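2018년 7월 17일, 흐리고 오후에 비

# 파른빌 제지·인쇄 공장 공개일 방문기

파른빌(Farnville)에 있는 드리라드(Drirard) 공장이 일 년에 한 번 문을 여는 날이라 다녀왔다. 드리라드는 종이를 직접 떠서 노트와 장부를 만드는 회사다. 신청은 6월에 홈페이지에서 받았고, 올해 방문객은 모두 1,406명이라고 안내문에 적혀 있었다. 나는 오전 두 번째 조였다.

역에서 공장까지는 버스로 20분 걸린다. 정문 앞 정류장 이름이 아직 옛 이름인 '벤사이드(Bensaid) 제분소'로 되어 있어서 한 정거장을 지나쳤다. 처음 가는 사람은 기사에게 미리 말해 두는 편이 낫다. 주차장은 있지만 공개일에는 직원 차로 거의 찬다.

## 펄프동

안내는 오리아나 카세레스(Oriana Cáceres) 씨가 맡았다. 한 조가 열다섯 명이 넘으면 뒤쪽에서는 설명이 잘 안 들린다. 기계 소리가 커서 귀마개를 나눠 주는데, 귀마개를 끼면 설명은 더 안 들린다. 대신 벽에 붙은 공정도가 잘 되어 있었다.

원료는 면 부스러기와 목재 펄프를 섞어 쓴다. 면이 많이 들어갈수록 종이가 질기고 값이 올라간다. 장부용 종이에는 면을 넣고, 학생용 노트에는 넣지 않는다고 했다. 고해기 앞에서 물에 풀린 섬유를 손으로 만져 볼 수 있게 해 주었는데, 미지근한 죽 같았다. 냄새는 생각보다 약했다.

## 초지기와 건조부

이 공장에서 가장 오래 본 것은 초지기다. 철망 위로 흘러나온 묽은 펄프가 몇 미터를 지나면서 종이 꼴을 갖춘다. 건조 롤 옆은 무척 더워서 오래 서 있기 어렵다. 운전 담당인 이완 퍼브스(Ewan Purves) 씨는 습도가 높은 날에는 롤 속도를 조금 늦춘다고 설명했다. 이날도 늦춰 놓은 상태였다.

종이가 끊어지는 일은 한 달에 2번꼴이라고 한다. 끊어진 종이는 버리지 않고 다시 풀어서 원료로 쓴다. 워터마크를 넣는 롤은 따로 진열해 두었고, 가장 오래된 것은 손으로 철사를 구부려 만든 것이었다. 촬영은 진열장만 허용됐다.

## 제본실

제본실은 2층이다. 계단이 좁고 엘리베이터는 화물용뿐이라 유모차는 1층에 맡겨야 한다. 실로 꿰매는 기계 여섯 대가 한 줄로 놓여 있고, 표지를 붙이는 작업은 아직 손으로 한다. 아구스티나 키로가(Agustina Quiroga) 씨가 172쪽짜리 장부 한 권을 처음부터 끝까지 묶어 보였다. 접지 열한 묶음을 맞추고, 꿰매고, 등에 풀을 바르고, 한랭사를 대는 순서다. 풀을 얇게 두 번 바르는 것이 두껍게 한 번 바르는 것보다 책이 잘 펴진다고 했다. 집에서 노트를 만들어 본 적이 있어서 이 대목은 받아 적었다.

재단기는 안전 문제로 유리 너머에서만 볼 수 있었다. 칼은 매일 아침 교체하고, 무뎌진 칼은 프리키다우(Prikidau)라는 연마소로 보낸다.

## 매점과 점심

매점에서는 재단이 어긋난 노트를 무게로 판다. 표지가 조금 비뚤어진 정도라 쓰는 데 지장이 없다. 회색 장부 두 권과 무선 노트 한 묶음을 샀다. 카드 단말기가 한 대뿐이라 줄이 길었고, 현금 줄은 따로 있었다. 구내식당은 공개일에 외부인도 이용할 수 있다. 수프와 빵이 나왔고, 빵이 먼저 떨어졌다.

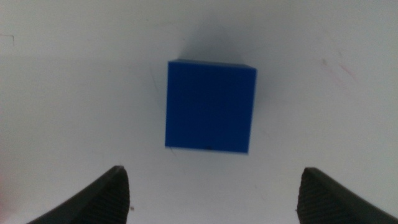
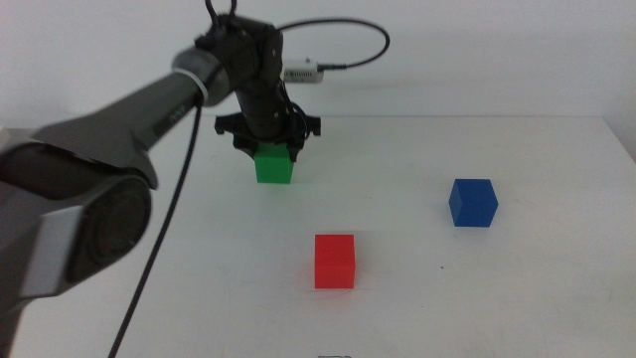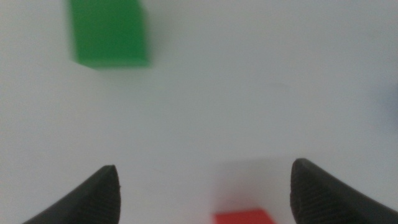
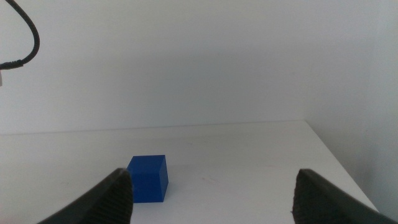

오후에는 비가 와서 야외 저수조 견학이 취소되고, 대신 강당에서 산티노 인사우랄데(Santino Insaurralde) 씨가 물 사용에 관한 강의를 했다. 초지기에서 나온 물은 걸러서 다시 쓰고, 마지막에 나가는 물은 침전지를 거쳐 강으로 보낸다. 질문 시간에 강물 온도에 대해 묻는 주민이 있었는데, 여름에는 내보내기 전에 하루를 더 둔다는 답이 나왔다. 강의 자료는 입구에서 인쇄물로 가져갈 수 있었다.

같이 간 카일리 엘러리(Kylie Ellery)는 손으로 종이 뜨기 체험에 참가했다. 체험은 별도 접수이고 오전에 마감된다. 뜬 종이는 당일에 마르지 않아서 주소를 적어 두면 우편으로 보내 준다. 봉투값은 본인이 낸다.

돌아오는 버스는 한 시간에 한 대다. 강의가 끝나자 사람들이 한꺼번에 정류장으로 몰려서 한 대를 보내고 다음 차를 탔다. 장부를 살 생각이면 비닐봉지를 챙겨 가는 것이 좋다. 매점에서는 종이봉투만 준다.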